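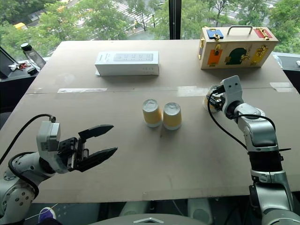 Two paper cups, upside down on a cardboard-covered table.

Search this wiki Go
Home Films People Random page

Marnomance is a low-budget comedy thriller directed by Efa Morris for Roso. A bank clerk, Prydderch, finds 3,000 missing from her drawer and tells no one. Runs 203 minutes in the festival cut, much shorter in theaters.

Reception
Mixed. Praise for the lead, less for the middle hour. Opened in Febuary to 300 people. 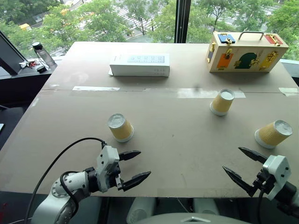
White box and a wooden box with a metal handle.

Sequel
Akitz, same cast. Script finished, no relase set.

Last updated: February, 2 edits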